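Support > Closed tickets > Label printing

Ticket subject: Loltley export stops at row 986
Opened by: Alun Howells, stores
Product: Ekora stock manager, Loltley label add-on
Priority: normal

09:10 Reported
Full parts list has 3,000 rows. Export to the label queue ends after row 986 with no error on screen. The queue shows "complete". Labels for drawer cabinets and everything after them in the list are missing. Small exports (80 rows) finish normally.

09:35 Support
Please confirm the add-on version and whether row 987 has a photo attached. Send the row as plain text and attach the item photo if there is one.

10:05 Alun Howells
Version 6. Row 987 is the three-drawer cabinet. Item photo attached.

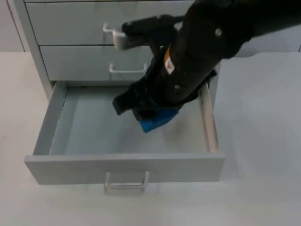 Item photo, row 987: three-drawer cabinet, bottom drawer open.

Row text pasted below.
987 | Cabinet, 3 drawer, light grey | Brovodia store | white handles

10:40 Support
Row text is clean on our side: no stray tabs, no missing columns. Two tests, please.
1. Remove the photo from row 987 and export again.
2. Put the photo back, then move the row to the end of the list and export again.

11:25 Alun Howells
Test 1: stops at 986. Test 2: stops at 986 again, with a different item now in position 987. Photo and row contents ruled out. 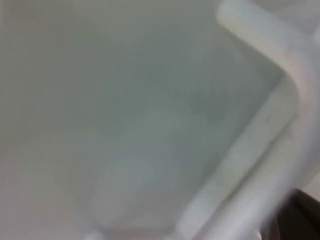
Free space on the server named James is almost 80 GB, so I do not think the disk is full. The spool folder has not been cleared since June.

12:15 Support
Same stopping point with different data suggests a limit on the queue. Check Settings > Queue > Maximum jobs. Old jobs in the spool folder count towards the total.

13:50 Alun Howells
Maximum jobs was set to 1000. There were 14 old jobs in the spool folder. Cleared the folder, raised the limit to 4000, restarted the queue service on James. Export ran to row 3,000.

14:05 Support
Matches the figures. The "complete" message on a full queue is logged as a separate fault. Closing this ticket.

Status: resolved

Ekora Support | Contact the helpdesk | Back to top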